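Notes to go with the bench recordings from the Clumia sorting room. If you only want the files, skip down to "What you get". If you're wondering why a repairs and returns shop has a folder full of gripper recordings, read on, I'll try to keep it short (I won't manage it).

## Why we did this

Skillby is a small place. We take in mixed boxes of returned household bits, sort them, and send the good ones back out. For years that meant standing at a bench and picking things up one after another, all shift. My own wrists were fine but plenty of people's weren't, and when the owners said they wanted to try automating part of the sorting, the room went very quiet!

So we made a deal. The people who do the picking would also do the teaching. We hold the gripper, we pick the way we'd normally pick, and the recordings go to the folks at Avotiņš who train the arm. I was one of the 9 who signed up, and I ended up looking after the dataset as well, mostly by asking too many questions.

## What the work looks like

You sit at the bench with the gripper in your hand and move things from where they are to where they ought to be. Shiny things are a pain. See-through things are worse. You also learn very quickly how much your own fingers do without telling you – a fingertip gives a bit, and these don't.

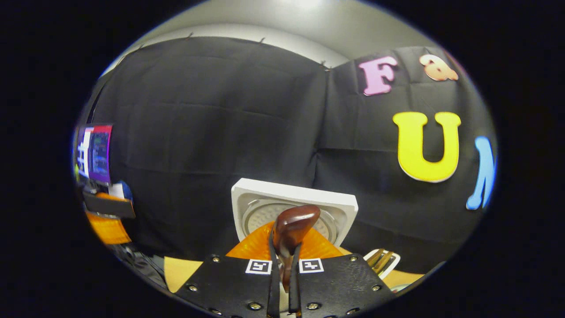 *Bench view: fingers on a glossy brown piece, with the orange part and the white tray fixture behind it.*

The fun letters on the curtain stayed up all through recording. Please don't crop them out, as a few of our scripts use the full round view.

## What you get

- 929 recordings in total, one pick per recording
- 890 marked `ok`
- the rest marked `check`, which means somebody on the bench wasn't happy with it and said so
- a plain text note for each one, written by whoever did the pick

The notes are my favourite part. Some are two words long, some are a proper rant. We left the spelling alone.

```
clumia/
 picks/
 notes/
 labels.csv
```

If `labels.csv` and a note disagree, believe the note. I've fixed the ones I found, and I'm sure there are more.

## Things to watch out for

The view is very wide and bends a lot towards the edges, so don't measure anything out there. The markers on the gripper plates are what you want for working out how far open it is. Load the calibration first or your numbers will be rubbish (ask me how I know).

We had 192 of the early picks labelled with the wrong tray. They've been redone, but if you downloaded a copy before September, please get a fresh one.

Almost everyone who recorded is right-handed. I'd love more left-handed picks in the next lot.

## What changed for us

People always ask, so I'll put it in writing. The arm, which we call Skakau, now takes the easy boxes in the mornings. The awkward ones still come to us, and that means the average box on my bench is harder than it used to be. I like that most days. By four in the afternoon, a bit less.

No one on the bench lost hours, though two people moved over to testing and one of them misses the old job. We also got a say in the speed of the line, and I'd tell any other bench to ask for that before they record a single pick. Teaching time is paid as normal work here. It wasn't in the first plan and we had to push for it.

## Using it

Fine for research and for teaching. Please don't use the notes to score or compare the people who wrote them – they were promised that wouldn't happen, and I'm the one who promised. Found a bad label? Open an issue with the recording name in the title and I'll look at it after my shift.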